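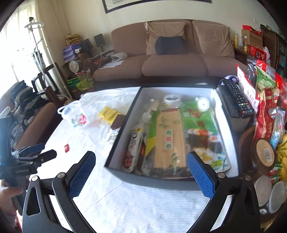

**Why does my replayed gripper width lag behind the arm pose, and where should I fix it?**

posted by foltbridge_garage

I've been putting together my own little stack for replaying handheld gripper recordings on an arm, and I'm stuck on timing. The poses come from a visual-inertial tracker and the finger opening comes from a separate process that reads the markers on the fingers. Both get written to one log by a logger I wrote in Python (go easy on me, I'm a web developer by day).

When I replay a recording, the arm gets to the object nicely and then the fingers close late. Sometimes the wrist is already lifting before they've closed all the way. I tried shifting the width signal earlier by a fixed amount and it got better on slow recordings and worse on fast ones, so now I don't trust anything. Do I fix this in the log, in the replay code, or in the controller? And is there a sane way to measure the offset without buying a bunch of gear?

**tunafishtopology**

Fix it in the log first, then handle whatever is left in the replay code, and leave the controller alone until both of those are clean. You probably have two delays stacked on top of each other. One is in the recording (the width gets its timestamp when your logger receives it, long after the camera saw the fingers) and the other is on the robot (the gripper takes a while to do what you asked). If you shift by one number you're mixing them together, and they don't behave the same way at different speeds.

For the recording side, stamp every sample at capture, with the same clock, before any processing happens. Then resample both streams onto one timeline. Linear interpolation is fine for width, and use slerp for the rotations, please! I once lerped quaternions for a whole April and blamed the arm the entire time.

To measure what's left on the robot side, send the gripper a slow sine wave, log the commanded and reported widths, and cross-correlate them. I do 500 samples and throw away the start. Do the same with one arm joint. Whatever the difference is between those two, that's how much earlier the gripper command has to go out. Mine came to 11 control ticks on the Vimthorpe gripper I had at the time, but yours will be its own number, so please don't copy that.

One more thing: check whether your gripper driver has a queue in it. A lot of them do, and if you stream commands faster than the thing can eat them, the delay keeps growing the longer you run. That would fit your "worse on fast ones" pretty well. Set the queue depth to 1 if it lets you, or drop stale commands yourself.

**Somogyi**

could be the filter. do you have a low pass on the width? had the same thing, turned it off, much better

**claludport_kate_not_kate**

I agree with most of the long answer but I'd look at the logger before doing any math. If it's plain Python and it's writing to disk in the same loop that reads the sensors, you're going to get hiccups, and no offset is going to save you from those. Plot the gap between consecutive timestamps for each stream. It should look like a boring flat line. If it has spikes, move the disk writes to another process and record again.

Also, I split my replay into 2 passes now. First pass is arm only with the gripper held open, nothing in reach, just to see whether the tracking error looks reasonable. Second pass adds the fingers. It takes longer and I grumble about it, but I stopped chasing gripper bugs that were really arm bugs.

And on the filter, sure, a causal low-pass will add lag, but you don't have to give up smoothing. You've got the whole recording sitting there offline, so run the filter forward and then backward (filtfilt in SciPy does it) and the phase lag cancels. Just don't use that trick in anything live, it needs the future samples.

**foltbridge_garage**

Okay, plotted the gaps and wow, it is not a boring flat line. There's a spike every 500 samples, right when my buffer flushes. Moving the writer out of the loop tonight and then I'll do the sine wave thing. I did have a low-pass on there too, so I'm switching that to filtfilt while I'm in the file. Haven't found a queue setting in the driver yet, still digging through the header files.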